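Thursday, December 14, 2023

Slow start today, mostly my fault, because I left the lore sheets for Todberg at home and had to rebuild the clan table from memory before Kedir got in. For anyone picking this up later: Todberg is the side-story game, the one set before the Suledbridge siege, and the family we keep arguing over is the House of Bomincombe.

The trouble is still the grandmother. In the first draft she breaks the pact with the river spirit herself, and in the second it's her brother who does it and she takes the blame. Catrin likes the second version and so do I - it gives the grandson something to be angry about in the last chapter besides the usual stolen sword. But Terence pointed out that his win quote against Tavares (the masked one, with the chains) still says "my grandmother's bargain," and it has already been recorded. We can keep the line if he simply doesn't know the truth yet. I'd love that, I really would, but then the rival can't tell him in the opening cutscene, so that has to move too.

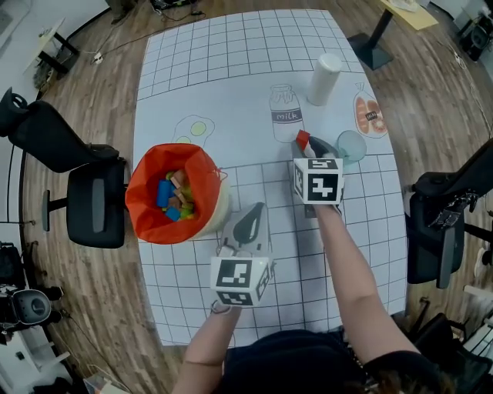
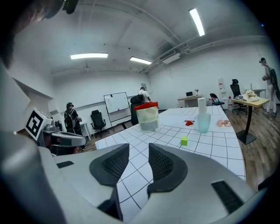

Two views of the table, with toy blocks in the bag in the first and a small lime-green cube on the tabletop in the second.

Move list next. Ronaldo got the counter stance down to something that feels fair, and I played it for most of the afternoon and only threw the controller down once! The stance now drops if you hold it too long. The meter cost is still 2,000, and I think that's too steep for a character who is meant to be a bit reckless, but let's leave it until we've had a proper round of matches. His third costume crashes the select screen when player two picks it first. Logged as bug 466.

Dates, before I forget again. The siege is 65 years before the main tournament, and every sheet should say so. Valdis found two places in the rival's profile with a different number, both in the paragraph on her training in the mountains, and has fixed them.

Still to do: rewrite the opening cutscene, ask Catrin for a new scowl on the grandson's portrait (the current one looks more sleepy than furious), and get the profiles to the translators before March. I'll bring the lore sheets in tomorrow, and this time they're already in my coat pocket.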